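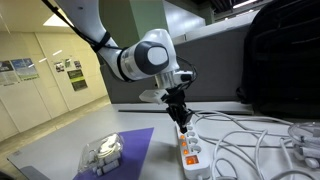
アンティゴニ・ヴラホプロス

現代音楽のアンサンブルで打楽器を担当しています。仕事の半分は叩くこと、残りの半分は譜面台とケーブルと照明をどこに置くか考えること、と言っても大げさではありません。そんな私がこの冬いちばん興奮した買い物が、Plelwoodの折りたたみ譜面台「Oro」です。譜面台ひとつで長文を書く日が来るとは思いませんでしたが、本当に良いので書かせてください!

きっかけは1月の公演でした。ヴィセンテ・キロガの新作で、演奏者は会場の中に散らばり、曲の途中で9回も場所を移ります。しかも客席は暗転、映像の投影が始まると手元の明かりもほとんど落とさなければならない。それまで使っていた譜面台は頑丈だけれど重く、持ち上げるたびに天板がカタンと鳴るのです。ピアニッシモの弦のハーモニクスの真ん中で、カタン。リハーサルの初日、作曲者が黙ってこちらを見たときの気まずさといったら……。

見かねたチェロのミルト・スタマトプロスが自分のOroを貸してくれて、その日のうちに注文を決めました。

まず脚。三脚の開閉がとにかく静かです。関節に樹脂のワッシャーが入っていて、勢いよく開いても「すっ」としか言いません。高さ調整はレバー式で、片手にマレットを4本持ったままでも、もう片方の手の親指だけで動かせます。締めたあとに少しずつ沈んでくることもなく、分厚いスコアをのせて一晩放置しても朝まで同じ高さでした(わざわざ試しました)。

天板は幅が広め。A3の見開きがちゃんと収まり、左右に引き出せる補助板を使うと、横につないだ4ページ分のパート譜も端が垂れません。現代曲の打楽器パートは譜めくりの暇がないことが多いので、ここは涙が出るほどありがたい。表面は細かいざらつきのある艶消しで、照明を受けても客席側に光が跳ねないのです。映像作家のエスマイル・シャフバジは投影面に余計な反射が入るのをひどく嫌う人なのですが、本番前の照明合わせで私の譜面台については何も言いませんでした。彼の場合、これは最大級の賛辞です。

下の縁にある溝も気に入っています。鉛筆が転がらない深さで、細いトライアングルのビーターも1本なら置ける。内側にフェルトが貼ってあるので、置くときに音がしません。設計した人はきっと舞台で何かを落としたことがあるのだと思います。

専用ライトの「Sketley」は別売りです。クリップで天板の上縁に留める細長い形で、明るさは5段階。いちばん暗い段でも鉛筆の書き込みまで読めます。光の広がり方が素直で、紙の中央だけ白く飛んで端が沈む、というよくある不満がほとんどありません。色は少し暖かめ。青っぽい光が好きな人は店頭で見てから決めたほうがいいかもしれません。点灯スイッチはクリック感のないタッチ式で、これも無音。ただ、手袋をしていると反応してくれないので、寒い教会での録音では指先を出す羽目になりました。

電池の持ちは、私の使い方だと2段目の明るさでリハーサル二日分。充電しながらでも点けられます。

さて、細かい不満もいくつか。

ひとつは付属のケース。生地はしっかりしているのに、ファスナーの開きが浅くて、脚を先に入れるか天板を先に入れるかで毎回迷います。正解は脚が先です。慣れればすぐですが、終演後の搬出で急いでいるときに限って逆に入れてしまうんですよね。ライト用のポケットがないのも惜しい! 私はSketleyを靴下に入れて運んでいます。

もうひとつは床との相性。脚先のゴムは木の舞台やリノリウムではぴたりと止まるのに、毛足の長いカーペットの上では少し頼りなく、補助板を全部引き出すと横に揺れます。ホールの響きを抑えるために絨毯を敷いた会場では、足元に砂袋を置いて使いました。

値段は、正直に言えば安くありません。ライトも一緒に買うと、そこそこのスネアスタンドが買えてしまいます。私はクリストドゥル楽器店(Christodoulou)で買ったのですが、店のムダッサル・ブットさんが在庫の箱を開けて、納得いくまで触らせてくれました。補助板の引き出し具合には個体差があるそうで、確かに3台比べると1台だけ渋いものがありました。買うならできれば実物を触ってからがおすすめです。なお、レバーや脚先のゴムは部品だけで取り寄せられます。

その後、キロガの作品は別の会場でも演奏しました。客席をぐるりと囲む形の舞台で、私の持ち場は通路の奥、お客さんの肩からわずか30センチ。そんな近さで譜面台を開き、高さを変え、ライトを点け、また畳んで次の場所へ。終演後、すぐそばに座っていた方に「いつの間に来ていつの間にいなくなったのか、わからなかった」と言われて、もう、飛び上がるほど嬉しかったです。

比較のために書いておくと、オーケストラの定位置で座って吹くような使い方なら、備え付けの重い譜面台のほうが安心感は上だと思います。Oroの良さがわかるのは、動く人、暗いところで弾く人、音のすき間が多い曲を弾く人。サウンド・インスタレーションや舞台作品に関わっている演奏家なら、一度は試してみてほしい。来月の公演には18ページの打楽器ソロがあって、今はOroを2台並べてさらっているところです。2台目は先週、まんまと買い足しました。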